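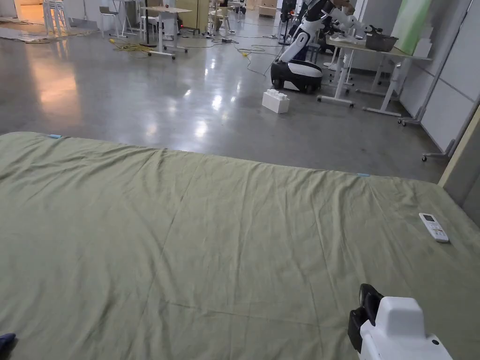 *Page last changed: March 14, 2022*

Prurnier is a study of cloth handling from hand-held gripper demonstrations. The question is narrow: how much does a folding policy gain when the first pinch of each demonstration is labeled by hand? All work shown on this page was done at the Bukent site, on the bed station. Two pieces of light-blue tape mark the far edge of the sheet in the first view.

The released set holds 496 demonstrations. A further 129 were recorded and left out, most of them for lost tracking in the first second. Labels give the time of contact, the fold direction and whether one or two grippers were used. 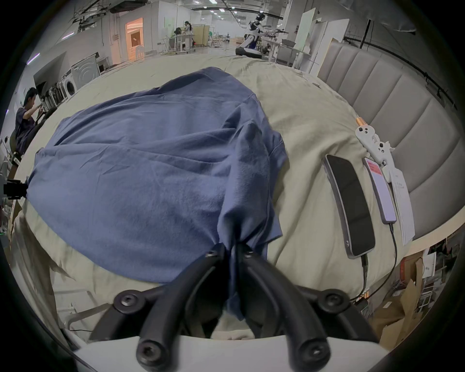 *Single gripper, gathered pinch. Blue cloth on the beige duvet.*

Gathered pinches are the hard class. The cloth bunches between the fingers, the edge is hidden from the wrist view, and the policy has to infer where the free corner lies. In the Veltix baseline these were pooled with edge pinches. We split them, and the split accounts for most of the change in our held-out score.
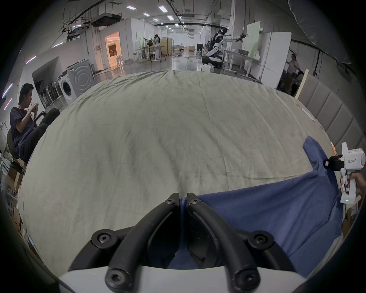

Edge pinches transfer better across sheets and cloth colors. The contact point is visible until the fingers close, so the label can be placed to within a frame or two. With the fingertips on the edge of the dark blue cloth, as here, the annotator needs only the one view. The right-hand unit, labeled "kit23 右手", can be seen at the right with its green light on. Two-gripper takes are synchronized afterward from the logs.

Agreement between annotators was checked on 131 edge pinches. Disagreements were settled by a third pass and the original labels were kept in a separate column.

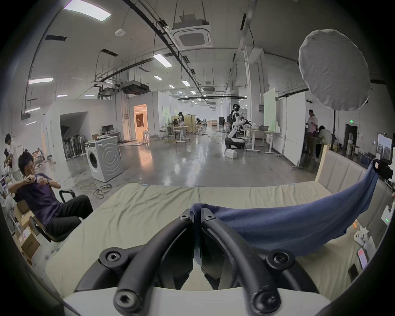

**Category: suspended cloth**

Navy cloth in a long sagging fold above the sage-green mattress. Sag is not labeled directly. We estimate it from the distance between the two ends, following the Govindasamy procedure, and drop takes in which either end is out of view for more than 26 frames.

The suspended class is the smallest of the three and its results should be read with that in mind. A second round is planned for June, with a stiffer fabric and the same label format.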